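Flying > Student notes > October

Quick one, have to be out the door in ten minutes.

So I soloed. Finally! 17 hours in the logbook, which Eusebio Pacheco says is fine and I should quit asking. He got out at the fuel pump at Fernlow, shut the door, knocked twice on the cowling and walked off. No speech. Just me and a very empty right seat.

First takeoff: wow, the thing climbs without him in it. Nearly 1,000 feet before I'd even finished my turn. First landing long. Second one bouncy, went around. Third one good, like really good, and of course he was looking at his phone.

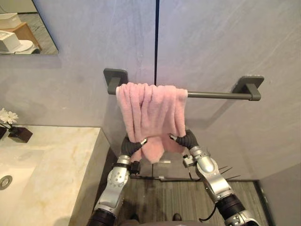
What I still have to fix

Crosswinds. I chicken out and let go of the rudder too early. Radio calls too, I said the wrong runway once and corrected myself about 4 seconds later, felt like a year.

Next is the cross country over to Ibarra, 50 miles and one river to follow. Need to redo my nav log becuase I used the wrong winds. Also my headset is crackling again, left ear only.

More when I get back, gotta run

Filed under: Student Pilot, First Solo
Share this post (4)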